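Do We Really Only Use a Bit of Our Brains?
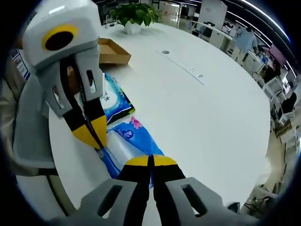
Where did the idea that we only use a small part of our brain come from?

People have been passing it around for a very long time, and no one is quite sure who started it. It turns up in adverts, films and playground chat, usually with a number attached. Ask the person telling you where the number came from and see what they say. I have tried this and mostly got a shrug.

Let's test it. If most of your brain did no work, you could bump that part and carry on as normal. Doctors find the opposite. Even a small injury can make it hard to speak, see or walk properly.

Then think about food. Your brain is hungry all day and all night, even when you are fast asleep. Why would your body keep feeding something it never used?

Scans don't help the story much either. They show different parts getting busier at different times, so the bits you need for kicking a ball aren't all the same as the bits you need for spelling. Over a whole day, the lot gets used.

My old teacher, Roland Hartley, once brought in a puzzle book from a shop in Dumlow. The cover promised to "wake up your sleeping brain" in 8 weeks. We did 4 weeks of it. We got better at those puzzles. Our spelling stayed just as bad.

Try this at home: find a surprising "fact" on a packet or a poster. Who says so? How did they find out? Are they trying to sell you something? Write down your answers and show them to someone who likes an argument.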